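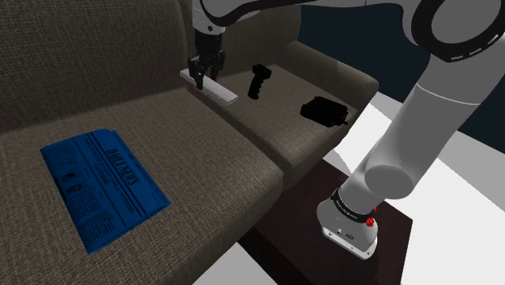
Aranka Erdős wrote:
Still on the parallel jaws then? Thought you were moving to the Talton suction cup after May. For flat stuff on a cushion I'd go suction every time.

gezahajdu wrote:
Suction is on the list. Wanted a baseline with the two finger first. Same sofa, same objects, same arm, only the gripper model changes. All sim for now, no hardware till the numbers look sane.

Flat bar is the one I care about. Newspaper later, maybe never lol

Settings so far:
fingers pointing down, open before the descent
200 grasps per object
cushion is rigid in physics even tho it renders like fabric

Aranka Erdős wrote:
Rigid cushion. So the comparison is already off. Parallel fingers on a real sofa push into the foam and get under the edge of the bar. On a rigid one they bottom out and you have to stop short. You're punishing the jaws and then you'll say suction won.

gezahajdu wrote:
Or flattering them. Rigid means the bar doesn't sink when you touch it. Could go either way

Ottó Vass wrote:
Goes the jaws' way in my experience. We had a soft contact version in Dindon and the thin parts just tipped into the seam between cushions. Lost most of a week on it. With rigid contact the same parts were easy.

What friction are you using on the fingertips? Default is way too grippy.

gezahajdu wrote:
default, yeah. Will drop it and rerun

Attila Vida wrote:
Can we talk about the controller instead. Everybody swaps grippers and leaves the controller alone. I ran the Major position controller against plain impedance with identical fingers, and the gap between those two was bigger than any gripper swap I've done. Position control slams the tips into the surface if your height is off by a hair. Impedance just leans on it.

Ottó Vass wrote:
Disagree, at least for picks from above. If the height estimate is decent the controller hardly matters. If it's bad, fix the camera.

Attila Vida wrote:
"fix the camera", sure. On woven fabric? Depth on that stuff is garbage, my real one is off by 2 mm on a good day. Thin bar, 2 mm, you've missed it.

Ottó Vass wrote:
So put a second camera on the wrist. Cheaper than tuning impedance gains for a month.

gezahajdu wrote:
Depth is perfect in mine, straight out of the simulator. Can add noise. Gimme a number and I'll use it, don't want to make one up

Attila Vida wrote:
2 mm, and make it worse on dark objects. Your black handle and the black pouch thing will suffer way more than the white bar. That's the bit people leave out and then the real arm can't find anything black.

Aranka Erdős wrote:
+1 on the dark objects. And suction on a finger-ridged handle is hopeless, no seal, so I take back "every time". Flat stuff only.

zfulop wrote:
What's the budget on this? Masevgate quoted us 3850 for a two finger with force sensing, and the tips wore out faster than I'd like. Plain one was a lot less and for pick and drop I couldn't tell them apart.

gezahajdu wrote:
No budget yet, that's sort of the point of the sim. If force sensing doesn't buy anything we get the plain one.

Aranka Erdős wrote:
You can't see what force sensing buys you on a rigid cushion with perfect depth!! That's exactly the case where it does nothing.

gezahajdu wrote:
ok ok fair. New plan:
low friction tips
2 mm depth noise, worse on black
position vs impedance, jaws only
then suction on the bar and the newspaper
soft cushion last, it runs 20 times slower on my machine

Ottó Vass wrote:
I'd do soft cushion first and skip the impedance runs, but it's your machine.

Attila Vida wrote:
please don't skip the impedance runs

gezahajdu wrote:
Not skipping. Starting the friction ones tonite, will post the table in this thread when theyre done. Zoltán can you send me the tip dimensions from the Masevgate one?

zfulop wrote:
Sent. Check the units, their drawing mixes inches and mm.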